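Lecture 7: Learning from hand-held gripper demonstrations

Course handout, Robot Learning in Practice

Please read before the lab. Sections 1 to 4 were covered in class. Sections 5 and 6 we will finish next time, but you need them for the report.

1. Where we stopped last time

In Lecture 6 we collected demonstrations by teleoperation. A person moved a leader arm, the follower arm copied it, and we saved joint angles and camera images. The method gives clean data, because the robot itself did the motion, so we know the robot can do it. The cost is speed. In our own lab one student recorded 16 usable demonstrations in a whole afternoon, and half of the time was used for resetting the arm.

The question of today is if we can leave the robot out during the recording and bring it back only for the test.

2. The idea

The demonstrator holds a gripper in the hand. The fingers have the same shape as the fingers on the robot, and a camera is fixed to the tool and looks forward between them. From one recording we want to get three things for every time step: the image, the pose of the gripper in space, and the opening width of the fingers.

The policy takes images as input and gives relative gripper motions as output. Note the word relative. If we train on positions in the room, the policy learns the room. If we train on motions expressed in the current gripper frame, the same motion can be used on another table, or on another arm, as long as the camera sits in the same place with respect to the fingers.

Notation for the rest of the handout:

T(t) is the gripper pose at time t, as a 4 by 4 matrix
w(t) is the finger opening
I(t) is the image
a(t) is the action, made of inverse(T(t)) times T(t+k), together with w(t+k)

The horizon k is a choice. In the lab code it is set to 16 steps. If you take it too short the motion becomes nervous, and if you take it too long the policy reacts late when an object moves.

3. From video to poses

We estimate T(t) with visual-inertial tracking. First you record one slow mapping pass of the workspace, then all demonstrations are localized against this map. Two problems come back every year.

First, plain surfaces. When the camera is close to a white table top there are few points to track, and the tracker depends on what it sees behind the table. Furniture, floor lines and cables in the background are useful for this. Do not remove them.

Second, scale. A single camera does not know if the world is small or large. The inertial sensor gives the scale, but only if there is enough acceleration in the first seconds. Begin the mapping pass with a few wide movements up and down.

The width w(t) is easier. We find the fingers in the image and convert the pixel distance to an opening by a calibration table. Make this table again after each change of finger pads.

4. The Sulitz set

For the exercises we use a set with the name Sulitz, which was made for this course. It has 469 demonstrations of one task: pick up a paintbrush from the table and put it in a small holder. After the tracking filter, some recordings are marked as failed. They stay in the download with a flag, and you decide yourself how to treat them.

A brush is a good object for teaching. It is thin, so an error in height is punished at once. It has a direction, so the policy must rotate before it goes down. Also the goal is partly hidden at the end of the motion, when the gripper is over the holder and the opening is hard to see from the wrist.

The tools in the software are two. Magbanua is the tracking and synchronization script. Tritura cuts the long recordings in episodes and writes the training files. Run them in this order. If you run Tritura first it will not complain, but the poses will be empty.

5. How an episode begins

The cutting rule in Tritura is simple. An episode begins when the gripper is open and its speed is under a threshold, and it ends when the gripper has opened again and moved back. The start state is therefore always with open fingers, but the view is different each time. The brush can lie at any angle, and the holder can already have another brush inside. 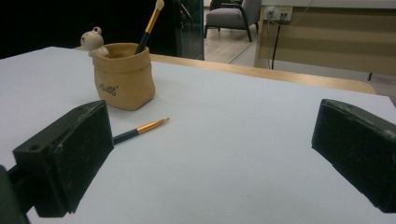

The policy has to decide from such a view which brush is the target. In our labels the target is always the one lying on the table. We do not give this to the network as an input. It must come out of the demonstrations, and with few demonstrations it does not always come out. In the first version of the baseline the gripper often went toward the standing brush, as its bristles are bright and easy to see over the rim.

We tried two changes. The first was to add more episodes with a brush already in the holder. The second was to crop the images randomly in training, so that the network cannot connect one image position with one action. Both changes together gave the best result, and the crop alone gave very little.

6. Evaluation

Each policy is tested with 100 trials on the arm. A trial is a success if the brush stands in the holder when the gripper has moved away. Use 3 training seeds and report each of them separately. Please do not report only the mean. Last year one group had two good seeds and one which never closed the fingers, and the mean hid this completely.

Failures should be sorted by the first error in the trial: wrong target, missed grasp, lost during transport, or missed opening. A trial has only one label.

A fixed start position of the arm is not allowed. Use the start list in the folder Hidden, which opens on the day of the test.

7. For the lab report

a) Plot w(t) for five episodes of your choice and mark where the grasp begins.
b) Train with relative actions and with absolute actions. Keep all other settings equal.
c) Change the horizon k to one smaller and one larger value and describe the motion in words.
d) Explain what happens to a(t) if the clock of the camera is behind the clock of the inertial sensor by two frames.

Part d) can be solved on paper. Bring the plots from part a) to the next lecture, printed or on your laptop.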